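Vallejo Community Dining Room Replaces Tableware

October 22, 2026

The Vallejo Community Dining Room has begun using new tableware at its weekday lunch service, following a purchase approved by its board this fall. The order consists of 1,032 plastic cups in pastel colors, together with 80 table coverings in a pale green grid pattern. The goods were supplied by Clorkico, a regional dealer in kitchen and dining supplies.

The cups replace a mixed collection of glassware that had been in service since the dining room opened on Susholm Street. Breakage had risen steadily, and the remaining glasses no longer fit the racks installed last year. 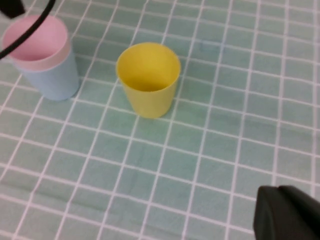
Cups in yellow, pink and light blue on one of the new table coverings.

"We asked for a cup that a child can hold and that takes up very little shelf space," said Terence Bloxham, director of operations. "The tapered shape meets both needs, and guests have told us they like the colors."

Storage was a leading concern in the selection. The dining room serves up to 603 guests on its busiest days, and its pantry has only one wall of shelving for tableware. Cups will be kept nested between meals and set out by table crews before the doors open. Crews are asked to let each cup dry fully before stacking and to set aside any that are cracked or badly scratched. 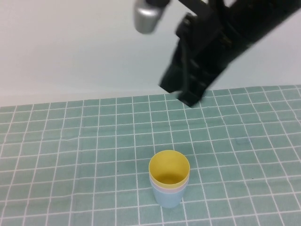 Nested cups, with yellow at the top and light blue at the base.

The table coverings will be used in both the main hall and the family room. Each will be wiped down after every seating and changed at the end of the day. The grid is also expected to help crews space place settings evenly – a small matter, but one that had been raised by staff on several occasions.

Glassware in good condition has been offered to neighboring organizations. Groups wishing to collect a share may apply at the front office through the end of November. Boxes are limited to 10 per organization.

Lunch hours remain unchanged.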